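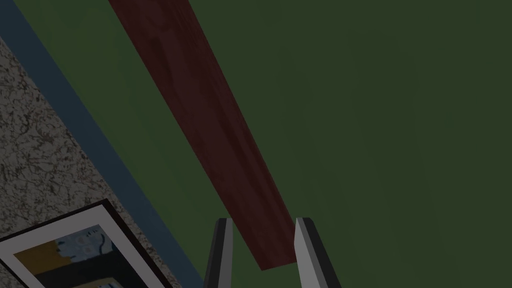
Before you pick a gripper for good, I'd run both of them through the simulator first, and this section walks you through how I do it. You'll need Trillora installed, the two-arm robot from the Sisby starter pack, and a free hour or so (I do mine on a Saturday morning with coffee!). Start with the wrist view, which is the one you'll spend most of your time in. I like to begin with the fingers open and something long and narrow lined up in the gap, like the dark red plank here, as it makes a crooked approach really easy to spot.

Trying out a gripper

1. Open the bedroom room file and wait for the walls to load. My old desktop takes its sweet time with this, so give it a minute.

2. Go to Tools, then Grippers, and choose Wiriya Narrow. Leave the finger force at 500 for now. You can play with it later.

3. Press Home Arms.

CAUTION: Don't press Home Arms with a gripper closed on something. The solver gets upset and you'll have to reload the room.

4. Switch to the body view and check that both grippers came up open and clear of the furniture. I want to see them sitting in front of the nightstand with nothing touching -- if a finger is poking into a drawer, home the arms again. 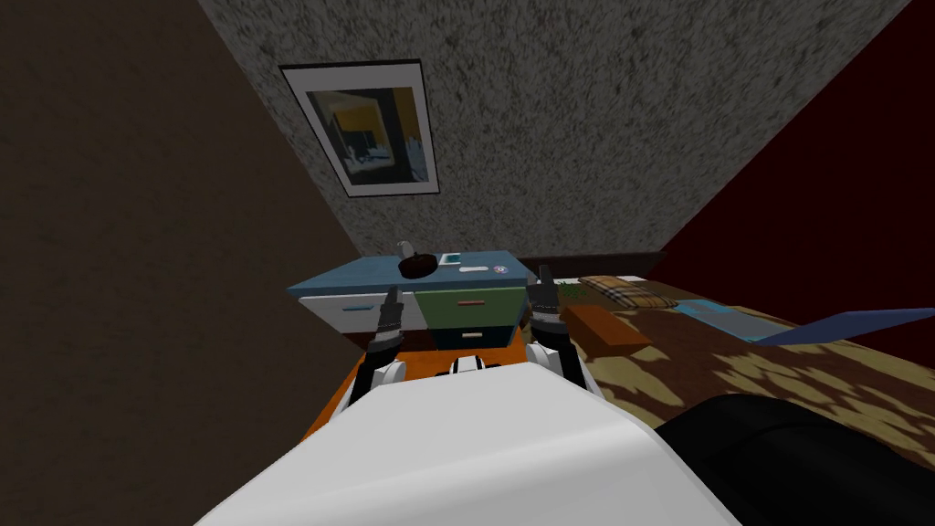

5. Jog the left arm forward in small steps, then the right. Write down where each one first makes contact. Do this 3 times per arm, and please don't skip the third, even though it's boring.

6. Swap to Trarka Wide and repeat step 5 with the same settings.

Note: If you get error 303 after the swap, the old gripper is still loaded. Save, close the room and open it again.

Checking clearance near a wall

The wider fingers need more room to swing, so I always finish by bringing the open gripper up close to a big flat surface and stopping there. Keep the speed on Slow. Watch both fingertips, and turn the wrist a little at a time until you're happy with the gap.

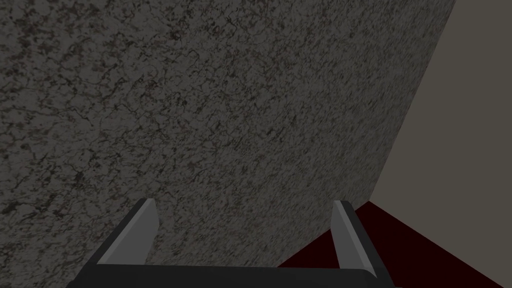
Wiriya support told me they'd do the clearance check before the contact runs, so that a bad wrist offset gets caught early and you don't have to redo your numbers. I've tried it their way and it works fine. Whichever order you go with, stick to it for both grippers and save your notes under the room name.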